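6. Teaching a pick from the bin

Read Section 5 first. If you have skipped it, you are in good company, but the arm does not know that you meant to read it.

6.1 Before you start

Clamp down anything that the bin could push against. An empty bin looks heavy and slides like a tea tray.

Scatter the bars by hand. Do not line them up. Everyone lines them up, and the result is a robot that can only tidy a bin that is already tidy.

CAUTION: In hand-guiding mode the arm is limited to 90 mm per second. This feels slow until your thumb is between the gripper and the bin wall.

6.2 Recording a demonstration

1. Switch the handheld control to TEACH and wait for the second beep. The first beep means nothing. Marinho support have been told.

2. Hold the enabling switch in its middle position. Let go, or squeeze in a panic, and the arm stops.

3. Guide the wrist until the open gripper is over the bar you want. Come down from above, and keep the hoses on the side away from the nearest wall.

4. Press MARK. You have now stored the approach point.

5. Lower the gripper until the fingers sit either side of the bar, then press CLOSE. If the bar turns as the fingers meet, let it. The software copes with this better than most operators do.

6. Lift straight up to at least 120 mm above the floor of the bin and press MARK again.

7. Carry the bar to the drop point, press OPEN, then press END. If you forget END, the recording carries on through your tea break, and the arm will faithfully learn to stand still.

8. Repeat from step 3 with a different bar. Basic picking needs 4 good demonstrations per bar position.

NOTE: Bars lying flat against a wall are the hard ones. Leave them until last, and tilt the wrist before you go down. Melquiades Bañuelos at our Prenley workshop recommends practising these with the arm switched off and a pair of kitchen tongs. We laughed too, then bought tongs.

6.3 Teaching by remote control

Use the Clernen hand controller if you cannot stand next to the bin, or would prefer not to. Steps 3 to 8 are the same. Set the scale to LOW for anything below the rim - on HIGH, a sneeze is a large movement.

CAUTION: The controller does not feel contact. If the arm stops and shows fault 855, the gripper has met the bin. Back off upwards, never sideways. Scratches in the floor do no harm to the bin, though gripper tips are charged for.

6.4 Throwing away bad recordings

Delete any demonstration in which you changed your mind halfway. The robot will learn the hesitation too, and perform it with great confidence. 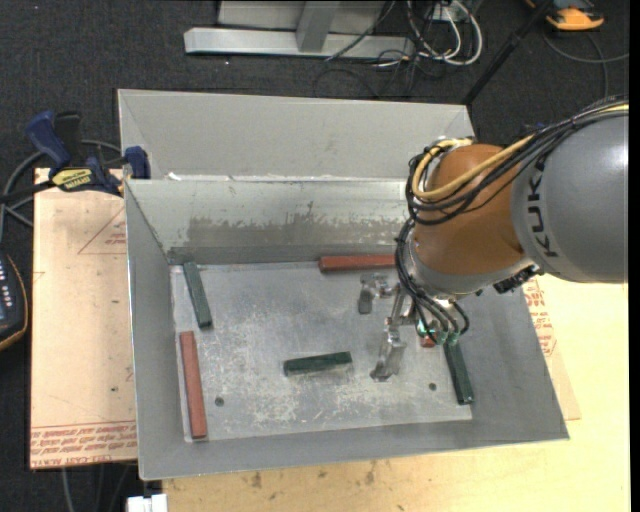

Fig. 6-1. Open gripper inside the bin, with red and green bars scattered for teaching.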